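Wrapping paper, sorted at last

August 2, 2024
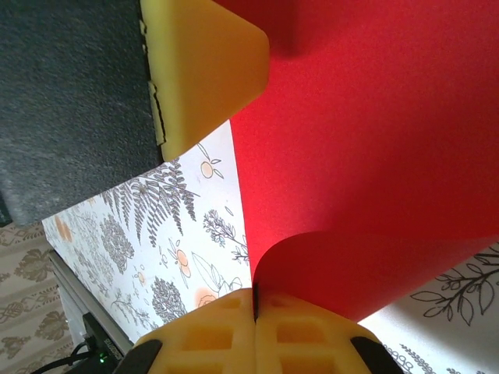

1 min read

I keep all my wrapping paper in one drawer in the back room at Prulimstead, and it had got to the point where the drawer would not shut. So I had it all out on Friday evening.

The plain red is what I use most. It is matt, bright, and goes with anything. It does like to curl at the edge, so I roll it with the colour facing in and put a loose band round the middle – a tight one leaves a dent.

The white sheets with the ferns and trees are my favourite. They are mostly black and white with a bit of pale orange here and there, and I have been saving them for years. Veerle Vandenberghe says paper is for using. Her birthday present is getting the fern one, with a strip of the red across it.

Anything narrower than 20 cm went in the envelope for gift tags. The creased brown paper will do for posting parcels.

The drawer now shuts. I still need more tape, and the ribbon is a job for later in August.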